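Pendel, the hand-held gripper I've been building at the Sternano shared workshop, is ready to share! Starting in June, I'm putting the full plans online for free - parts list, cutting guide and all 72 pages of build notes.

The fingers are black and curved, held on with round screws and bolts, and cloth is the job I care about most.

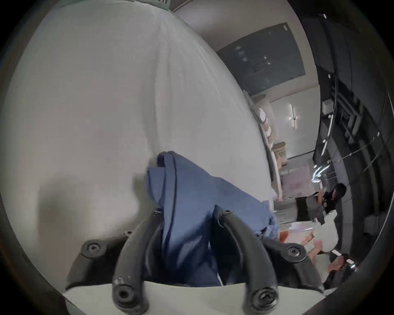
My parts bill came to 1,931 crowns, well under the 3,000 I'd set aside, and I spent 23 evenings on it (most of them on the brackets, which I drew wrong twice). The Clasico version pinched too hard, so I started over with softer springs.

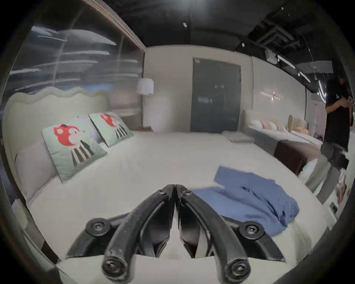
Version two of the plans will cover the finger joints in more detail, as that's where I get the most questions. Scuffs don't bother me, and my black fingers have plenty of them. A crumpled blue cloth on a smooth white sheet is still my favorite thing to practice on - all those folds!

Build nights are at Čierny, 6 p.m. to closing, all through June. Bring your own screwdriver.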